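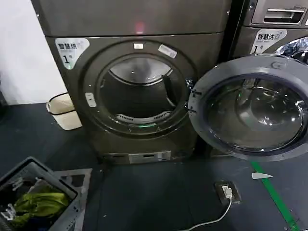
Laundry Room FAQ

By Eldana Lencho
July 2024

Welcome to the Beyene laundry room! I love this place more than a laundry room probably deserves, and I get asked about it constantly, so I finally wrote the answers down.

Which dryer is number one?
Look for the white sticker on the upper left of the front, with a big 1 on it. Give that number when you report a problem – it saves so much back and forth.

Is there anything to do while I wait?
Yes! Grab a drink (the shelves by the wall are sorted by color and I find them ridiculously cheerful), or take a walk around the courtyard.
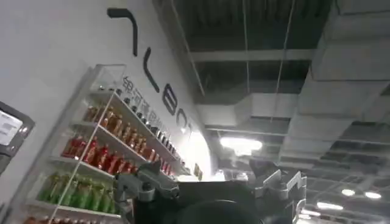 Please finish your drink before you start folding, though. I learned that one with a white duvet cover in March.

Can I dry towels with everything else?
You can, but thick towels hold on to water much longer than T-shirts do. I dry mine separately and they come out wonderfully fluffy. With a small load, just shake each piece out before it goes in.

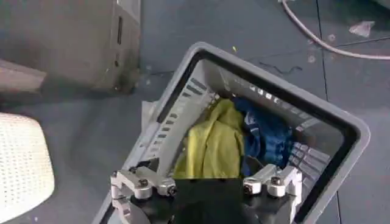

Yellow-green and dark blue, ready to sort.

Where is the lint filter?
Along the bottom lip of the door opening, the curved part with all the little slots. Wipe it with a dry cloth before every load – 2 seconds, and so worth it!

Should I leave the door open afterward?
Please do, if nobody is waiting. Check the drum for stray socks first. 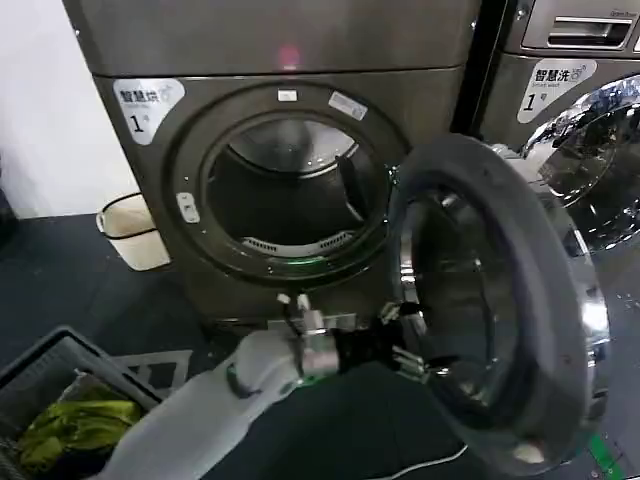 What about things left behind?
They go on the hooks by the entrance for 16 days. Come and look, there are some lovely scarves.

Related
Folding a fitted sheet the Dander way
Wool, silk and other nervous fabrics
Grornano courtyard: summer hours
Getting grass stains out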